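Ticket 520 : cellule simulée Codton, décalage de prise en X
Ouvert par : Ryota Kaneko
Date : 2022-12-11
Composant : bras, pince, caméra poignet
Statut : en cours

Symptôme. Depuis la reprise du modèle de pince en septembre, la consigne de descente sur la planche est décalée de 4 mm en X outil. Pas de défaut axe, pas d'alarme de collision. Le décalage est constant d'un cycle à l'autre et suit la rotation du poignet.

Vérifications faites :
- repère de base relu, conforme à la fiche Skulteck ;
- masse et centre de gravité de la pince inchangés ;
- modèle d'objectif : fisheye, coefficients d'origine. La courbure des bords de la planche vient de là, ne pas la corriger à la main.

Vue poignet, doigts en bas, petit bloc vert olive juste au-dessus des pointes : 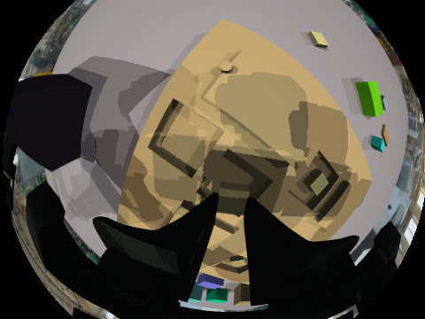 Page 2

Suite du ticket 520

Les deux doigts paraissent symétriques dans cette vue, ce qui oriente vers le TCP plutôt que vers la géométrie de la pince. Relu le fichier outil : la rotation caméra/bride est appliquée deux fois, une fois à l'import et une fois au chargement de la cellule. Première application retirée, cache vidé, cellule rechargée.

Contrôle en vue extérieure, poignet vertical, pointes juste au-dessus d'une petite pièce en relief de la planche. Essai à vitesse réduite, sans fermeture. Les blocs autour de la planche restent en place pour les essais suivants, ne pas réinitialiser la table.
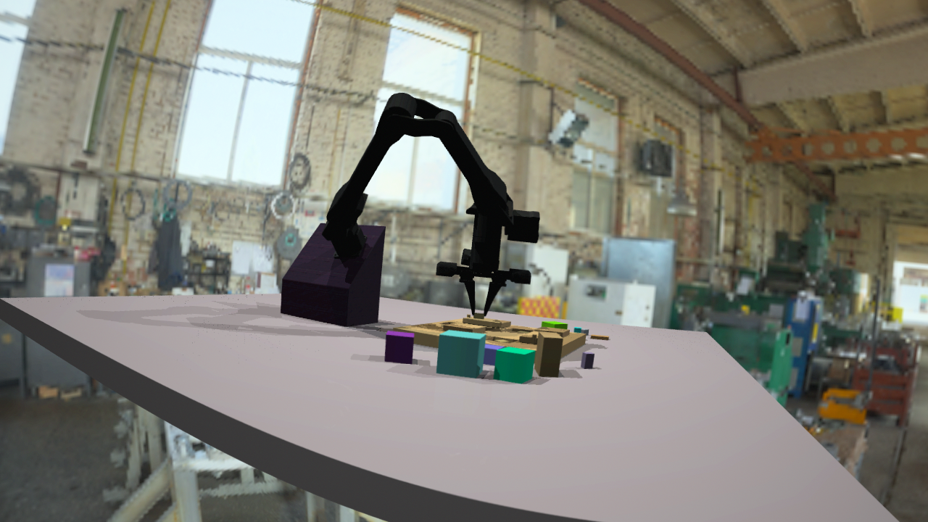 Mio Ebihara : je ne fermerais pas tout de suite. Le même double chargement existe dans la branche Mommont, et là-bas le décalage revenait dès qu'on changeait d'outil en cours de programme. Peux-tu refaire la descente avec le poignet tourné à 165 degrés, puis après un changement d'outil ?

Ryota Kaneko : fait à 165 degrés, écart résiduel nul au journal. Changement d'outil pas encore testé, le script plante au rappel du repère 2. Trace jointe, ticket laissé ouvert et réaffecté à Jae-in Ahn pour le script.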